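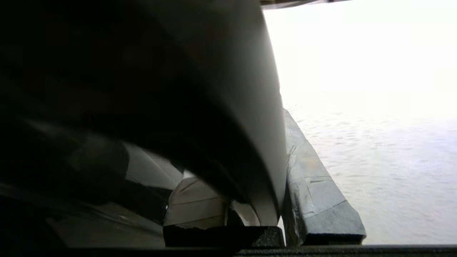 How do you keep a kitchen island clear when everyone in the house puts things on it?
Give every visiting object a border, and give paper a final day. A tray makes the border, and a fixed hour for sorting makes the final day. The rest of this article explains how I came to this, after many years of doing it worse.

The Island as a Landing Place
By a staff writer, June 6, 2024

When we moved into our apartment in Divport, the island was the thing that convinced us. It is white stone with small specks, and the same stone goes down the side to the floor. The seller called it the heart of the home. In the first week it held two bags of groceries, a drill, the mail of three days and a plant that we did not remember buying.

I come from a country where kitchens are small and the table has one job at a time. You eat, you wipe, you roll the dough, you wipe again. An island is different. It stands in the way between the door and the refrigerator, so each person who enters the home passes it with full hands. The hands become empty and the island becomes full.

For this article I visited the showroom of Clasen, a kitchen shop that has sold counters in our town for 57 years. I expected to hear about stain protection. Instead, the saleswoman asked me what was lying on my counter at that moment. I answered that I did not know. She said this was the usual answer, and that customers often order a bigger island when they need a drawer near the door.

She also gave me an honest view of speckled stone. It is forgiving, and this is good and bad. Crumbs disappear between the flecks, so the surface looks clean when it is not. Her advice was to pass a flat hand over it in the evening, before the cloth. I do this now. The hand finds sugar that the eye has missed.

The tray was my own discovery, although I am sure many people had it before me. Ours is black, rectangular, with raised edges, and it stays on the right side. A mug may stand on the tray. A mug may not stand beside the tray. It sounds like a rule for children, but it has changed our mornings, for when it is time to clean I lift one thing and wipe under it.
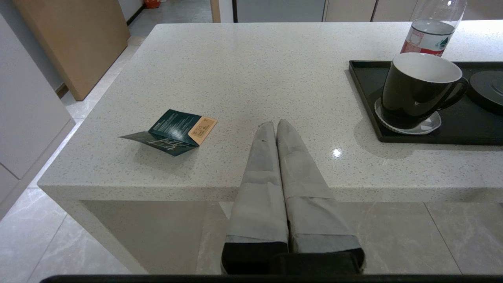
With paper I had more trouble. A cup asks to be washed, but a card or a booklet asks for nothing and can stay for months. It is too pretty to throw away and too unimportant to file. In November I collected all the paper from our counter into a shoebox and looked through it with a pot of tea. I found two invitations to events already finished, the care instructions for a pan we no longer own, and a voucher from Granora, the coffee roaster, which had expired.

Since then we have a paper evening. Whatever lies on the counter is read, and then it goes to the wall calendar, to the folder or to the recycling. If someone wants to keep a card only for its beauty, this is allowed, but it must leave the kitchen. My husband has a growing collection on his desk, and I do not comment on it.

Do you need to buy something for all this? The shops would like you to think so. Perić, the home store near the harbor, has a countertop organizer for $700 and a larger one, with a charging drawer, for $900. They are beautiful pieces. I stood before them for a long time. Then I thought that an organizer also occupies the counter, and that I would be paying for a second place to lose my keys.

A tray costs much less, and most homes have one behind the baking sheets. Look for edges high enough to stop a rolling pen. Choose a color different from the stone, so that you notice when the tray is full. If it is full each day, do not take a larger one - take something off it.

The floor deserves a word too, for what falls from an island stays under the overhang, where shoes do not go. We sweep there first and then come out toward the middle of the room. Light tiles with veins in them hide dust nearly as well as speckled stone hides crumbs.

Our island is still not empty in the daytime, and I have stopped wishing for this. In the evening I carry the tray to the sink, pass my hand over the stone, wipe, and put the tray back on its side.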